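Hindell Low Table, Small

Equipment list, entry 74

Most low tables sold for craft rooms are sold on their photographs, and the Hindell was no different. The catalogue made a great deal of its "calming proportions". We bought it in January because the old one had a split leg and this was the one the supplier could get to us.

What you get is a top, four legs, a bag of bolts and a sheet of instructions that leaves out the order in which to tighten them. Do them up loosely first, then go round again. If you tighten one leg fully before the others are in, the last will not line up and you will have to start over.

The makers call the surface "wipe-clean". I would treat that as a hope. Water-based paint comes off if you get to it quickly. Felt pen leaves a shadow, and we have a ring from a glue pot that has so far outlasted three kinds of spray. Cover it. A plain sheet of white paper does the job and costs next to nothing, and small things are far easier to find against it. 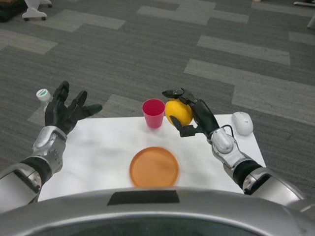 Garnodar Centre, Play and Craft Equipment

A red tumbler and a yellow ball are the sort of thing the table suits. The plastic tumblers are listed separately under Huenchumán, and they are better than they look. They taper towards the base, so they stack, though a full one can still be knocked over by a sleeve. Don't fill them past halfway if there is paper down.

The balls are another matter. They came in the Bumuseck mixed bag, which promises "endless sorting possibilities" and gives you balls in several colours and a leaflet. They roll. The table has no lip, and anyone planning a sorting session should put out a tray or accept that half of it will be spent on the floor. I asked the supplier whether an edging strip was available and was told it was "under review", a phrase I have heard before.

Pascual Olivares runs the older group and likes the table more than I do. His view is that it is light enough for one person to shift and low enough to reach across while kneeling. I grant him both. I still think 66 pounds is a lot for a flat top on four legs.

Borrowing: ask at the desk and quote entry 74. Take the paper off before you return it, and check the bolts.

Spare bolts: drawer 3.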